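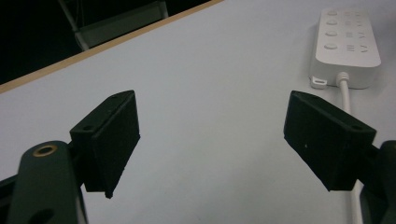
Pan de centeno que queda húmedo por dentro

Foro: Masas y hornos caseros

orilla_norte
Buenas tardes a todos. Escribo desde Plunau, donde vivo desde hace cinco años, y pido perdón de antemano si alguna palabra de panadería no es la correcta, porque el español no es mi primera lengua y las palabras de cocina las he aprendido leyendo este foro.

Mi problema es el siguiente. Hago pan de centeno integral con masa madre, en molde. La corteza sale bien y el sabor me gusta mucho, pero la miga queda pegajosa y el cuchillo sale sucio. Uso harina Zupan molida gruesa, 283 gramos de agua, masa madre de centeno y sal. El total de la masa, pesada en el molde, es de 655 gramos. Horneo en un Starov pequeño, de los que se ponen sobre la encimera, hasta que la superficie está oscura. Después espero dos horas y corto.

¿Es demasiada agua? ¿O es el horno? Agradezco cualquier consejo.

migajon
Dos horas es poquísimo para un centeno. Déjalo hasta el día siguiente, envuelto en un paño, y luego nos cuentas. El agua la veo normal para harina gruesa.

tahona_vieja
Yo no estoy tan seguro de que sea solo el reposo. "Hasta que la superficie está oscura" no es una medida. En esos hornos pequeños la resistencia de arriba está muy cerca y te tuesta la corteza mucho antes de que el centro esté hecho. ¿Tienes termómetro de aguja?

orilla_norte
Gracias a los dos por la rapidez. No tengo termómetro de aguja, tengo solamente uno para el aceite, que no me atrevo a clavar en el pan. Lo que describe tahona_vieja es posible: con bizcochos me ocurre lo mismo, por arriba están hechos y por dentro no. Hasta ahora pensaba que el centeno era diferente.

migajon
El centeno ES diferente. Con trigo puedes cortar a las dos horas y no pasa gran cosa. Con centeno la miga sigue asentándose mucho después de salir del horno. Insisto, prueba primero con el reposo, que es gratis.

lunaenharinada
Pregunto otra cosa: ¿cómo está de ácida la masa madre? A mí me pasaba con la mía cuando la sacaba de la nevera y la usaba directamente, sin refrescar. El centeno necesita acidez para que la miga no se quede como chicle. Un refresco la noche anterior y otro por la mañana, y cambió mucho.

tahona_vieja
Eso también. Pero si cambia tres cosas a la vez no va a saber cuál era. Yo empezaría por tapar el molde con papel de aluminio la primera mitad y alargar la cocción a menos temperatura.

lunaenharinada
Hombre, es un pan, tampoco es una tesis. Si lo cambia todo y sale rico, pues ya está :)

tahona_vieja
Y cuando le vuelva a salir mal dentro de un mes, ¿qué toca?

kefir_y_sal
Perdón por meterme. ¿La harina Zupan gruesa la encontráis todavía? En Cika la tenían en sacos de 5 kilos y este mes ya no la he visto. La otra, la fina, absorbe mucho menos y con esa cantidad de agua a mí me quedaría una sopa.

orilla_norte
kefir_y_sal, yo la compré en Cika también, pero en septiembre, y tengo todavía medio saco. Lo guardo en un cubo con tapa, en la despensa.

Sobre la masa madre: confieso que la uso directamente de la nevera. Había leído que con el centeno no era necesario refrescar – quizá lo entendí mal, o quizá era una receta con otra proporción. Tarda mucho en subir, esto sí es verdad.

lunaenharinada
¡Ahí lo tienes! Refréscala, en serio. Si tarda mucho en subir es que va floja.

migajon
O que la cocina está fría. Pero sí, refresca.

orilla_norte
He hecho ahora dos panes, para seguir el método de tahona_vieja. En el primero cambié solamente la espera, desde la noche hasta las once de la mañana siguiente. Mejoró: el cuchillo salía un poco sucio, pero se podían cortar rebanadas finas. En el segundo esperé lo mismo y además refresqué la masa madre dos veces. La subida fue mucho más rápida y la miga está casi seca al tacto, excepto una línea densa en la parte de abajo, del grosor de un dedo.

No he probado todavía con el papel de aluminio.

tahona_vieja
La línea de abajo es falta de calor en la base. Pon el molde directamente sobre la bandeja ya caliente, no sobre la rejilla.

migajon
Uy, yo diría justo lo contrario, rejilla en la posición más baja y sin bandeja. La bandeja en un horno tan pequeño corta el aire.

tahona_vieja
Depende de si tiene ventilador.

orilla_norte
No tiene ventilador. Probaré primero con la bandeja y después con la rejilla baja, un pan cada vez, y escribo el resultado. En casa ya me piden pan blanco.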